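Henemlow Handgreifer, Set mit 2 Griffen. Stand Januar, Preise auf Anfrage, Restbestand vom alten Modell siehe ganz unten.

## Wofür

Demonstrationen aufnehmen ohne Roboter. Greifer in die Hand, Aufgabe machen, fertig ist die Episode. Kamera sitzt am Griff, Blick über die Finger nach vorn. Gedacht für Teams, die Beispiele für Imitationslernen brauchen und keine Lust haben, jedesmal per Teleoperation durch die Wohnung zu fahren. Wer schon einen Arm hat: geht auch gemischt, Daten lassen sich zusammen ablegen.

Stark bei Textilien. Laken, Bezüge, Handtücher, Wäsche allgemein. Starre Teile gehen natürlich auch, da gibts aber billigere Lösungen.

## Was drin ist

- 2 Handgreifer, Finger schwarz, Gehäuse weiß
- 2 Kameramodule, vormontiert
- Ladegerät, Kabel, Sechskantschlüssel
- Lizenz Morko Recorder (ein Arbeitsplatz)
- Kurzanleitung auf Deutsch und Portugiesisch, Englisch als PDF

Koffer NICHT dabei. Bitte extra bestellen, wird dauernd vergessen.

## Daten kurz

- Gewicht pro Griff 500 g inkl. Kamera
- Länge 205 mm
- Aufnahme: Bild, Fingeröffnung, Lage des Griffs, alles mit gemeinsamen Zeitstempel
- Episoden einzeln löschbar direkt nach der Aufnahme
- Export in die üblichen Formate, eigene Felder möglich

## Im Einsatz

Aufgabe mit Stoff am Bett, Matratze als Arbeitsfläche: 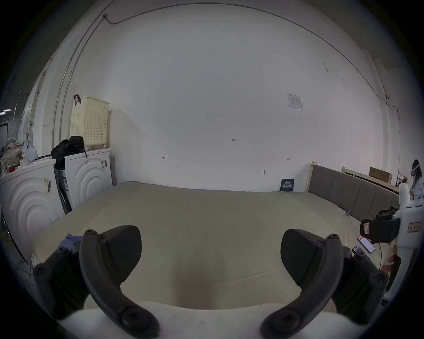
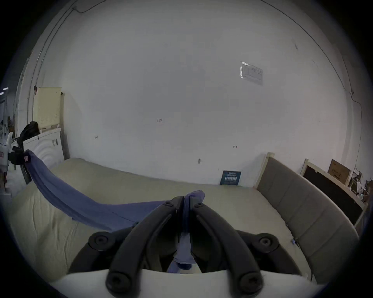
Hermenegildo Ventura: Wir haben zuerst alles mit exakt gleicher Startlage aufgenommen, Stoff immer gleich gefaltet, immer gleiche Ecke. Sah super aus in der Statistik und das Modell war nachher trotzdem nicht zu gebrauchen, sobald der Stoff anders lag. Lieber von Anfang an hinwerfen und nehmen wie es fällt. Und die misslungenen Griffe nicht alle wegschmeißen, die mit Nachfassen waren bei uns die nützlichsten. Was mir am Set fehlt, ist eine Taste für "Episode verwerfen" am zweiten Griff. Ich muss immer umgreifen.

Zur Taste: kommt mit der nächsten Firmware, dann frei belegbar auf beiden Seiten. Ältere Griffe kriegen das Update auch.

## Vor der ersten Aufnahme

1. Beide Griffe laden, einschalten, warten bis Morko sie anzeigt.
2. Fingeröffnung kalibrieren: ganz auf, ganz zu, bestätigen. Nach jedem Fingerwechsel nochmal!
3. Linse abwischen.
4. Testepisode, kurz abspielen, Zeitstempel prüfen.
5. Aufgabentext eintragen. Ein Satz reicht, aber bitte bei allen Leuten derselbe Satz. "Laken glattziehen" und "Bettuch glatt machen" landen sonst in zwei Töpfen.

Licht: Gegenlicht meiden, Deckenlampe an lassen oder aus lassen, aber nicht mitten in der Episode umschalten. Glatte einfarbige Wände sind für die Lageschätzung schwierig, da hilft es wenn noch Möbel oder sonst was mit Struktur im Blick ist. Langsam anfangen. Zu schnelle Handbewegungen verwischen und Morko markiert die Episode dann gelb. Gelb heißt anschauen, nicht automatisch löschen.

## Zubehör

- Fingerpads Ersatz, Beutel mit 33 Stück
- Pads weich für dünne Stoffe
- Koffer Prelcombe, mit Einlage für beide Griffe
- Adapterplatte Araújo, um den gleichen Greifer an den Arm zu setzen (Lochbild vorher anfragen, passt nicht überall)
- Handschlaufe, links/rechts gleich

Pads sind Verschleißteil und nicht in der Garantie. Schrauben an den Fingern ab und zu nachziehen, handfest, kein Akkuschrauber.

## Lieferung

Sets ab Lager. Adapterplatte dauert länger, wird nach Bestellung gefräst. Leihset gibts auch, solange eins da ist, Miete wird beim Kauf angerechnet. Für Leihsets bitte Speicher selber leeren vor der Rücksendung, wir machen das nochmal, aber doppelt ist besser.

Restbestand altes Modell: nur noch einzelne Griffe, ohne zweite Kamera, ohne Rückgaberecht. Pads sind kompatibel, Ladegerät nicht.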